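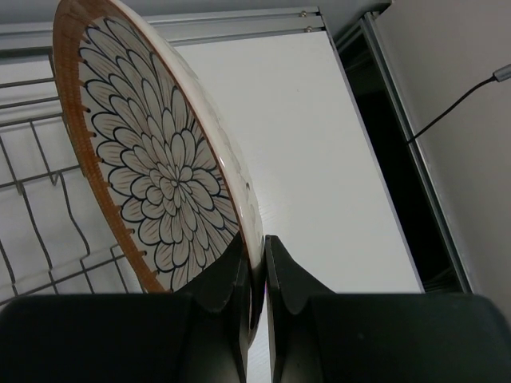
Tendness decorated plate, flower pattern with orange-brown border

Tendness Decorated Ceramic Plate
Sold by Zikenari Tableware
Item group: Plates and platters

A round ceramic plate with a large layered flower on the face. The petals are outlined in dark navy blue with thin reddish-brown lines inside them, set on an off-white ground. They start small and tight at the center and get longer and broader toward the border. A wide orange-brown border of fine, closely spaced lines runs outside the flower, with dark blue dots and short brown strokes along its inner side. The outer edge and underside are glossy white.

The pattern was drawn for Tendness by Ebere Nnaji. Shades of brown in the border vary from plate to plate, and two plates from the same carton may not match exactly. If you need a close match for a table setting, write this in the order notes and we will pick from one carton.

Details
Material: glazed ceramic
Diameter: 23 cm
Sold as: single plate or set of 2
Carton quantity for trade orders: 200
Care: wash by hand with a soft sponge
Not for oven or open flame

Use and storage
Fine for serving at the table and for cold or warm food. Do not move the plate straight from the refrigerator to hot water. Steel wool and scouring powder will dull the glaze. When stacking, put a paper towel or felt round between plates. For wall display, use a spring hanger sized for this diameter. Hangers are sold separately.

Other items in the range
Okeke side plate, plain white
Okeke soup bowl
Trireo serving dish, oval

Shipping and returns
Orders placed before 9 a.m. on Friday ship the same day. Single plates go out in a double-walled box. Please keep the box until you have checked the plate. If it arrives chipped or cracked, send us a photo of the plate and the packing along with your order number, and we will replace it or refund you. Unused plates can be returned in the original box. The buyer pays return postage unless the plate was damaged on arrival.

The next delivery of sets is due in June. Single plates are in stock.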